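Search this site Enter keywords Go

The Robot Passed. But What Was the Test?

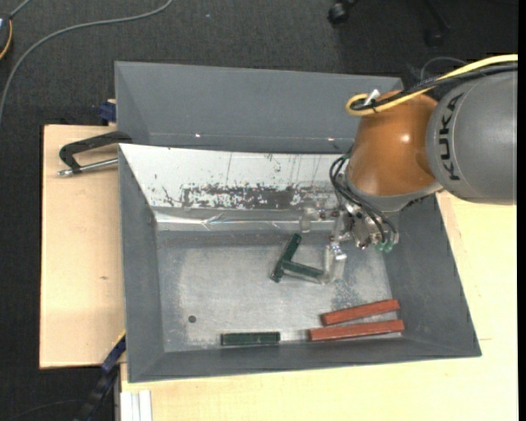
A KUKA arm reaches into a metal bin holding five blocks, three green and two reddish-brown.

Tue 12 May
By the Automation Desk

The number on the Randeo brochure is 383. That is how many picks in a row the company says its bin-picking cell made without a miss, and it has been repeated in trade newsletters ever since as if it settled something.

Ask what counted as a pick and the ground gets softer. A block lifted and dropped back into the bin was, under Randeo's own rules, a "retry" and left the streak intact. So was a grip on two blocks at once, provided the arm let go of them inside the walls. An operator could stir the parts by hand between runs. All of this is written down, in an appendix, and I doubt many buyers got that far.

The voluntary code now going around under the name Trolis is supposed to fix this. It runs to 70 pages and its backers want it in purchase contracts by December. I have read it twice. The first half is sensible. It wants every attempt logged, including the ugly ones. It wants the bin described, down to wear and dents, since bare metal throws reflections that can fool a vision system and a scuffed floor behaves differently from a new one. It wants the starting pile photographed before the arm moves.

The second half worries me. Trolis asks for 200 attempts per part type and says nothing useful about how the parts should be arranged. Five blocks spread over a wide floor are one problem. A block pushed up against the near wall is another, and anyone who has watched a gripper try to get a finger down between steel and part knows which one eats the afternoon. A vendor can meet the letter of the code with easy piles all day long.

Desjardins, the packaging firm, got tired of arguing and wrote its own rule. The buyer sets the pile. The vendor stays out of the room for 3 full runs, and a person touching the bin ends the run – no retries, no stirring. Two suppliers declined to bid. Ramar, which did bid, scored well below its published figure and got the contract anyway, mostly on the strength of its error logs.

I would like to say the Desjardins approach will spread. Small shops don't have the staff for it, though, and the code's drafters told me buyer-set piles were "under discussion," a phrase I have heard about emergency stop labeling for years. Until they decide, a Trolis sticker on a cell tells you that somebody kept records. Ask to see them, and ask who filled the bin.

Contact the editors | Copyright, all rights reserved | Back to top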